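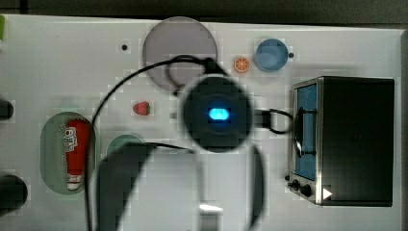

Endale Hill Climb Results

Timing records from the Endale hill climb, a club event for classic and modified road cars. The set holds 1,000 timed runs, one per row, copied from the club's paper timing sheets and checked against the printed results where those survive.

Files

runs.csv has the timed runs. cars.csv has one row per car and driver pairing. notes.txt lists the sheets that were hard to read and what we decided about each one.

Columns in runs.csv

run_id: a plain number with no meaning beyond this file
car_id: matches cars.csv
class: the class on the entry form, even if the car was moved later
split: time in seconds at the Brallholm hairpin, blank if not recorded
finish: time in seconds at the top
surface: dry, damp or wet, as written by the start marshal
status: ok, failed, or rerun

How the times were taken

The start and finish used light beams. The split at the hairpin was taken by hand with a stopwatch until the club bought a third beam, so early splits should not be compared with later ones. Hand-timed splits are given to one decimal place and beam splits to two.

The course was lengthened by 30 meters when the start line moved below the Bakia farm gate. Runs on the longer course have an L at the end of the run_id. Please don't mix the two when working out class records.

Known problems

Two sheets from the March practice meeting have water damage. Finish times on them were read by Lakmal Cassim and Gadisa Ambaye separately, and where they disagreed the field is blank.

The Emetti special ran under two class letters in the same season. We left both in. Berhanu Wolde, who drove it, thinks the second was a clerk's mistake, but the printed results agree with the sheets.

Failed runs have no finish time. Some have a split, and those splits are good.

Use

Free to use and share with credit to the club. Driver names appear only where the driver or family agreed; the rest have initials.

Corrections go to Apostolos Nikolaidis, with a scan or photo of the source if you have one. Nahom Habte looks after the script that builds the CSV files, so please send him formatting complaints.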